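Support > Floors > Bumitwood Plank > Set-up guide > Section 4

Products | Guides | Spare parts | Dealers | Contact

4. Preparing the room and laying the first rows

Read the complete section before you open the boxes. The steps are the same for the Messina and the Lernevar decors, only the length of the plank is different.

4.1 Before you start

1. Bring the closed boxes into the room and lay them flat. Leave them there for 2 days with the windows closed.
2. Remove the old skirting boards and vacuum the subfloor, also in the corners.
3. Check the subfloor with a long straight edge. Fill the low places and let the filler dry completely.
4. Mix planks from three or more boxes, so that light and dark boards are spread over the room.

Caution: Do not stand the boxes on their short end. The planks can bend and the joints will not close.

4.2 First rows

5. Begin in the left corner, with the groove side to the wall. Put spacers between the plank and the wall.
6. Click the short ends together and press with the flat hand. A joint that is closed well feels smooth under the finger.
7. Cut the last plank of the row to length. If the rest piece is longer than 35 cm, use it to begin the next row.

Note: Wear shoes with clean, soft soles when you walk on the new rows. Small stones in the sole make scratches that cannot be polished away.

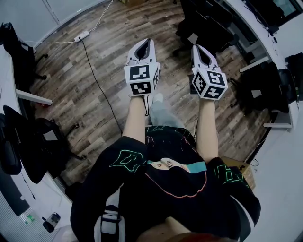

After every third row, stand up and look straight down at the joints, then along the length of the room. An open joint is easier to see from standing height – on your knees you are too close. If you find one, lift the row at a low angle, clean the groove and click again.

8. Continue until the last row. Remove the spacers only when all planks are in place.

Caution: Never hit the plank directly with the hammer. Use the tapping block, order number 277.

For damaged planks, write to our service desk in Brarnunness and give the number on the box label.

This website uses cookies to remember your language. Accept | Settings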